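3. Before You Assemble the Murska Wall Clock

Find a flat surface and clear it of anything you would mind scratching.
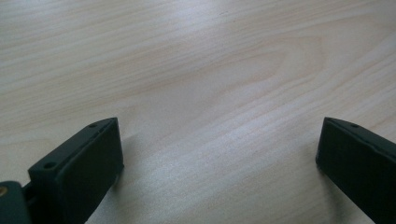
Nirkville, September

1. Lay the dial face down on a soft cloth.
2. Push the movement through the center hole and tighten the nut by hand. Pliers void the warranty and usually the dial.
3. Fit the hour hand, then the minute hand, both at 12.

Caution: Do not hang the clock by its hands.
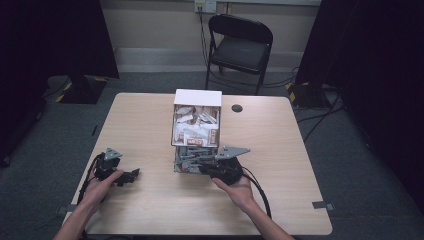 Which battery does it take?
One AA alkaline, fitted last.

Note: The clock ticks. It will tick louder at 2 a.m.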